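3.2 Placement and Testing of Smoke Alarms

The household survey was carried out in the Urwood district, where most homes are two-story rentals built before interconnected alarms were required. A total of 813 households returned the form. Each form asked where alarms were mounted, when they had last been tested, and who in the home did the testing. Yagi's earlier survey of Shimada used the same questions, which lets us compare the two districts directly.

Placement followed a clear pattern. Most homes had an alarm in the hallway near the kitchen, and far fewer had one inside a bedroom. Homes with a single alarm almost always had it on the ground floor. This leaves sleepers upstairs with less warning when a fire starts in a bedroom, for instance from a heater or a charging cable. Tenants often wrote that the alarm was already there when they moved in and that they had never thought of adding another.

Testing was less regular than placement would suggest. Many respondents pressed the test button only after a false alarm from cooking. Others relied on the low-battery chirp as a sign that the unit still worked. A chirp shows only that the battery is running down, and says nothing about the state of the sensor.

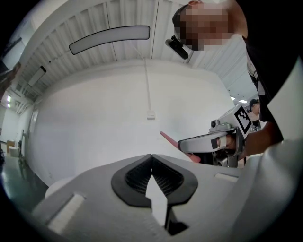

Figure 4. Hand-held gripper with two black textured fingertip pads.

We also asked about reach. Ceiling alarms in older homes can be hard to get to without a step stool, and residents over the age of 60 were the group most likely to say they had never tested theirs. Several had asked a relative or the landlord to do it and could not say when it was last done. A smaller group had taken the alarm down after repeated false alarms and kept it in a drawer.

To see whether a reminder would help, we mailed a printed card to 200 of the households in August. The card gave the steps for a button test and a space to write down the result. The wording was adapted from the Rulline tenant safety leaflet, with the section on gas heaters left out. Households in the Berkitz apartment blocks were not included in the mailing, as their alarms are wired to a central panel and are checked by the building manager.

Returned cards were coded by two readers working separately. Where they disagreed, Chiyo Yagi read the card and made the final decision. Cards with no entry in the result space were treated as not tested, even when the resident had signed them. The results of the mailing are given in Section 4.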